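Skonov Fabric Shaver, Review After Five Months
Posted December 21, 2020, by Matúš Doležal in Home and Laundry

I bought the Skonov in July, when my old shaver from Limis stopped in the middle of a sweater. The motor was making noise but the blade was not turning. I opened it, cleaned it, closed it, and it was the same. So I needed a new one, and I wanted one with a cable, because with the Limis I was always changing batteries.

I paid 346 crowns in the Štěpánek shop. It is a small household shop in our town and they have everything in glass cases, so you must ask to hold it in your hand. I recommend to hold it before you buy it. The Skonov is heavier than it looks, and the handle is thick. My wife has small hands and she says it is tiring for her after one sweater. For me it is comfortable.

What is in the box

The shaver, the cable, one spare blade, a small brush, and a plastic cap for the head. The manual is in 13 languages and the English part is one page. It tells you not to use the shaver in the bath. It does not tell you how to take out the blade. You must turn the metal net to the left, lift it, and then pull the blade straight up with two fingers. Be careful, the blade is sharper than you expect, and I have a small scar from the first time.

How it works on wool

Wool is why most people buy a fabric shaver, so I begin with it. I have a gray sweater that I wear at home every winter, and under the arms it was completely covered with pills. I put it on the table, made it flat, and went over it in small circles without pressing. The result was very good. It took me maybe fifteen minutes for the whole sweater, with one stop to empty the container.

On thick wool with a pattern I was more careful. The Skonov has a ring that you can turn for the distance between the net and the fabric, with two positions. For thick wool use the higher position. I forgot it once on a Norwegian style sweater, and it cut one loop in the pattern. You do not see it if you do not know, but I know.

How it works on cotton

Cotton knit is more difficult. The pills are smaller and they sit closer to the fabric, and the fabric is thin, so it moves together with the shaver. You need to hold it with the other hand, close to the head but of course not under it. Dark colors are the most grateful, because on dark cotton every small gray point is visible and after shaving the color looks deeper again. If there is a print, go around it and leave a border as wide as a finger. I tried once to go over an old print and the shaver took small pieces of it away.
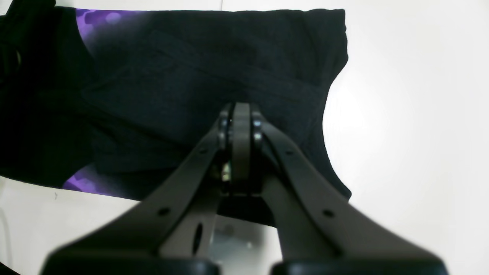
Photo: M. Doležal

Folds are the biggest enemy. When the head comes over a fold, the fabric can enter through the net and then you have a hole. I made one hole in five months, in an old pillowcase, and it was my mistake because I was watching television at the same time. Now I iron cotton things before I shave them. It sounds like too much work, but ironing takes a few minutes and a new shirt costs more.

Be also careful near the hem, the ribbing and the side seams. I stop before the seam, turn the piece, and come from the other side. Around the neck I use only the corner of the head.

Sofa and blankets

We have a Dakby sofa with a fabric cover, and the seats were in bad condition, mostly on the side where I sit. Here the cable is a great advantage. With the Limis I would need three sets of batteries for one seat. With the Skonov I did both seats in one evening. The cable is not long, so I used an extension cord. After half an hour the handle became warm, not hot, and I gave it a rest of ten minutes. The manual says nothing about this, but I think it is better for the motor.

For fleece blankets I do not recommend it. Fleece is made from loops and hair, and the shaver does not know what is pill and what is blanket. I tried a corner and it became thinner than the rest.

Cleaning

The container is small. For one sweater you empty it once, for the sofa I emptied it so many times that I put a bowl next to me. The lid of the container is my main complaint. It opens too easily, and two times it fell off during work and everything was on the carpet. I now keep a piece of tape on it, and the tape holds well.

The brush from the box is good for the net, but for the space under the blade I use an old toothbrush. Unplug it first, please.

Noise

It is louder than the Limis. Our cat leaves the room. I would not use it in the evening if a child is sleeping behind the wall.

Is it worth the money?

In the same shop there was a bigger model for 750 crowns, with a longer cable and a display. I asked the lady what the display shows and she said the speed. I do not need to know the speed. For normal use in a family the smaller one is enough, and with the spare blade it should serve for a long time. I changed the blade after the sofa, and the old one was visibly tired.

I like: power, cable, comfortable handle for a bigger hand, spare blade included.
I do not like: lid of the container, noise, poor manual, short cable.

I give it four stars from five. If they repair the lid, I will give the fifth one.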